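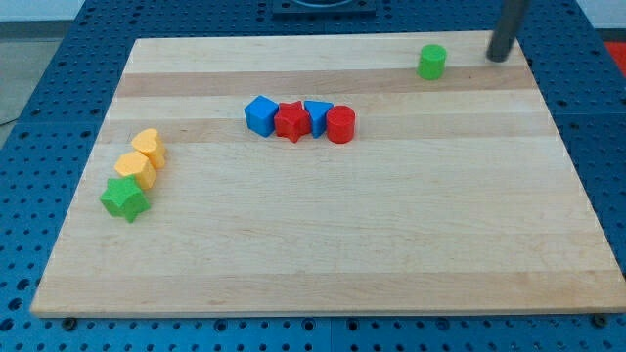

Galtside cabin – pre-arrival check, July

Done by Tineke, out of the door by 2 so please excuse the spelling. Hendrik Postma has the second set of keys.

Smoke alarm, hall – OK. Tested, loud.

Smoke alarm, loft – FAIL. Chirping. New battery on order from Van der Linden, do not let anyone sleep up there til it's in.

CO alarm by the stove – OK. Good for another 2 years per the sticker.

Fire extinguisher – OK. Needle in the green. Bracket is loose, one screw missing.

Deck railing – needs work. Lake side wobbles at the corner post. Tied off with rope for now. Guests with small kids get a phone call before they drive up.

Steps down to the dock – OK, slippery after rain. Count is 19, the sign at the top says 15. Change the sign, people stop looking at their feet.

Canoe and life vests – vests OK, all buckles close. One kids size has a torn strap, pulled it. Canoe not checked, no time.

Hot water – was set way too high. Turned down. Took nearly 25 minutes to run cool enough at the tap, so check agian before the family arrives.

First aid box – short. No tweezers, no burn gel, bandages fine. Tick card is in there.

Grill – OK. Hose soaped, no bubbles. Keep it off the deck, past the woodpile.

Loft ladder – OK. Rubber feet worn but they grip.

Window locks – OK except bathroom, sticks. Push up then turn.

Emergency sheet on fridge – out of date. Still has the old number for Clorner clinic. Reprint, and add the road directions from Musen, phones lose signal after the bridge.

Outside light, parking – FAIL. Bulb or switch, dont know. Late arrivals need a flashlight, left one on the hook inside the door.

Still open: loft alarm, railing, sign, strap, light. Hendrik to do railing first.

T. Michiels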